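Home | Blog | Kitchen | About

06/06/2025 -- by Yoga Krishnan

Since February I try to own fewer bowls. I gave away the steel ones, which were noisy, and kept only those with colour. The big red plastic one is for salad and for dough. The olive-green one is my favourite -- it is deep, and I can mix in it without spilling. 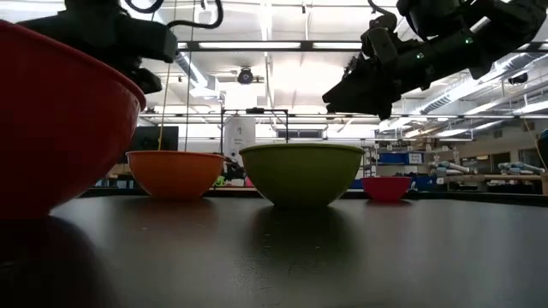
My sister wants the orange one, but I have not decided yet. Next week I will begin with the plates.

Last updated: February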